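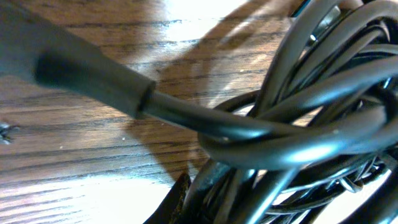 5.2 Failures in cable handling

The most instructive result of the whole study was a fault we did not plan for! Of 60 lifts of a coiled cable, only the first few went as the planner expected. After that the arm began to stop partway up with a force alarm, and at first we blamed the wrist sensor. Ismail Slaoui went through the logs loop by loop and found the real cause - the gripper was closing on one strand while a second, lying under it, was pulled tight against the rest of the coil.

Figure 3. View from the wrist camera over a wooden tabletop, with the coiled black cable at right.

Overlapping loops of the same color are very hard for the Wornier segmenter, which tends to join two strands into one wherever a highlight runs across both. It did so in 57 lifts. The planner then picked a grasp point on a strand that did not exist as drawn, and the pull went somewhere else entirely.

We were delighted to find that a short test tug, well below the alarm limit, exposes most of these cases early. Retraining on 3,000 extra views from the Arkthorpe bench helped too, though shiny tabletops still cause trouble - we return to them in Section 6.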